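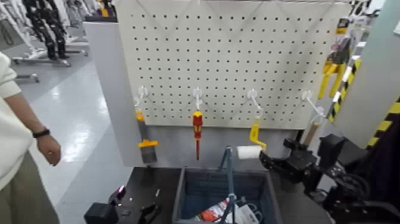 Chapter 7
Hanging Up the Tools

In this chapter you will:
plan a hanging task and break it into stages
find out how a small error at the wrist becomes a big one at the tip of a tool
write a "done" test that a judge (or a grumpy teammate) would accept
keep a trial log and use it to choose what to fix next
start your team's entry for the Tidy Bench round

You will need: your arm from Chapter 5, the gripper code from Chapter 6, a pegboard with hooks, a bin, a few light hand tools, a soft pencil and your project notebook.

New words: approach, offset, pose, tolerance, release, trial

7.1 Why such a small job is such a good one

Up to now your robot has picked things up and put them down on a flat surface. Well done, because that was hard enough! But a table is a very forgiving place. If you let go of a block two centimetres to the left of where you meant to, the block is still on the table and everybody claps.

A hook is much fussier. The hole in the handle has to meet the end of the hook, the tool has to slide along it, and only then may the gripper open. Open too early and the tool drops in the bin, or on the floor, or on Ottar's foot. Push too far and you shove the hook into its board and bend something. The whole job takes a person a second or two, and a person does it while talking to somebody else. Getting a robot to do it is one of the loveliest projects we know, and it has been the middle part of our course ever since Åsmund Brekke first screwed a pegboard to the end of a bench and said, "Right, who wants to tidy up?"

The task we shall use all through the chapter goes like this. A paint roller starts in the gripper or in the bin. There is a pegboard with a row of four hooks. One hook is for the roller. Other hooks have tools on them already, and those tools must still be there at the end. That last rule catches more teams than any other.

Paint rollers are wonderful teachers, by the way. The part you grip is well away from the part that sticks out, the frame has a bend in it, and the cover is fat enough to bump the neighbours. A screwdriver is straight and you can nearly forget which way round it is. You can't do that with a roller.

7.2 What does "on the hook" mean?

Before you write a line of code, close the laptop and write one sentence in your notebook: "The roller is hung up when..."

Now swap notebooks with another team and try to break their sentence. This is the best half hour of the term and it gets noisy. When Mark Anthony Galang's team wrote "when the roller is touching the hook", Yen-ting Fang walked up, leaned the roller against the side of the hook, held it there with one finger and asked for her point. She got it, too.

A better sentence has something in it about the gripper (it must be open and clear), something about time (the tool must stay put after the arm has moved away), and something about the neighbours. In the Trornari Cup, which many readers of this book will be entering, the rule for the Tidy Bench round reads:

A tool is hung when it is carried by its hook alone, the gripper is open and a hand's width away, and the tool remains so while the judge counts aloud to five. All other tools must be on the hooks where they began.

Copy that out. You will want it beside you when you argue about trial number 63.

7.3 Breaking the job into stages

Long jobs go wrong in the middle, and if your program is one long list of moves you won't know where. So we cut it up. Most teams end up with something close to this:

1. Hold. The tool is gripped and doesn't turn between the fingers when the arm moves.
2. Lift. The tool is clear of the bin and of anything standing up out of it.
3. Approach. The tool is in front of its hook, a little way off, and pointing the right way.
4. Thread. The hole in the handle goes over the end of the hook.
5. Seat. The tool moves towards the board and down a touch until the hook takes its weight.
6. Release. The gripper opens.
7. Leave. The arm backs straight out before it does anything clever.

Stage 7 looks so dull that people leave it off. Please don't! A gripper that swings sideways as soon as it opens will sweep the next tool off its hook, and then you have hung one tool and dropped another.

Stage 2 has a trap of its own. If there is a long handle or rod poking up from the bin, your arm has to go over it or round it, and so does whatever the arm is carrying. Many teams plan a beautiful path for the gripper and forget that there is now a roller on the end.

Bendik Engström, who built the first version of our Plondeo kit and still mends most of them, likes to have each stage printed on its own card. You lay the cards on the bench in order, and one person acts as the robot with their eyes shut, holding the roller, while the others read out the cards. If the person can't do it from the cards, the robot hasn't a chance. Try it before Activity 7A. You will almost certainly add a card.
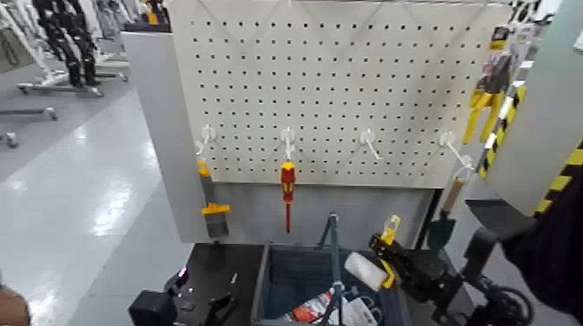 Once your cards are in order, look at stages 3 and 4 again, as these are where the measuring comes in. The point your arm knows about is the middle of the gripper. The point you care about is the hole in the handle. The distance and direction from one to the other is called the offset, and it changes every time the tool is gripped a bit higher, a bit lower or at a slant.

Here's a way to feel the problem in your own hands. Hold a ruler by one end and point the other end at a dot on the wall. Now turn your wrist ever so slightly. Your hand has hardly moved, but the far end has wandered right off the dot. The longer the ruler, the further it wanders. Your robot has exactly this trouble, so grip close to the hole if the tool will let you, and if it won't, measure the offset again after every grip.

There are two ways to live with an offset that keeps changing. You can measure it each time, with a camera or by touching the tool gently against something whose position you know. Or you can make the grip the same every time, by shaping the fingers so that the handle drops into one place. The first is mostly code and the second is mostly card, tape and patience. Both are good engineering, and the best entry we ever judged used a bit of each.

Activity 7A: Find your tolerance

Tolerance is how wrong you can be and still succeed. Every hook has one, and you can find it without a robot.

Hold a tool by hand in front of its hook, lined up as well as you can. Ask a partner to mark the position on a strip of paper fixed beneath. Move the tool a little to the left, push straight forward, and see whether it goes on. Keep going until it misses. Do the same to the right, then up and down. Write the four distances in your notebook.

Now try it with the tool tilted. What happened to your four numbers?

If your arm's own wobble (you measured it in Chapter 5) is bigger than the smallest of the four, no amount of clever code will make stage 4 dependable, and you need a wider hole, a thinner hook or a steadier arm.

7.4 Keeping a trial log

A trial is one go at the task, from start to finish, with nobody helping. If a hand comes in to nudge the tool, it's still a trial and it's still a fail. Write it down.

Yen-ting's team ran 200 trials over the spring, and by then their notebook was in three pieces. They hung the roller in 89 of the first 140, and they were terribly proud of it until they looked at the column headed "Stage where it went wrong". Nearly every failure was at stage 4. They had spent a fortnight polishing stage 2! They stopped, made new fingers out of foam and tape, and ran the last 60 with their hearts in their mouths. Those trials are set out in Table 7.1 at the back of the chapter, and you will be using them in Activity 7C.

Your log needs one line per trial and these columns:

Trial number
Tool and hook
Hung? (yes or no, by the rule in 7.2)
Stage where it went wrong
What you saw
What you changed before the next one

Be fussy about the fifth column. "Missed" is no help to anyone in a week's time. "Handle hit the end of the hook on the left side and turned in the fingers" is a gift to your future self. And change one thing at a time, however tempting it is to fix the grip, the speed and the camera all at once on the last afternoon before the heats.

If your kit saves its own record through the Clutgate program, keep both. The program will tell you where every joint was, and it will never tell you that somebody had leaned on the bench.

Talk about it

Should a team be allowed to choose which tool they hang first? Which would you choose, and would your answer change if the tools on either side were already in place?

Think of a tool at home that hangs on a hook or a nail. Where is the hole, and where do you hold it? Draw the offset.

7.5 Your first hanging program

Open the file you saved at the end of Chapter 6 and make a copy with a new name. Set the arm to its slowest speed. Put the roller in the gripper by hand, check that the grip is firm, and take your own hand well out of reach before anyone touches the start key. We shall begin at stage 3, with the arm already in front of the hook, and work outwards from there.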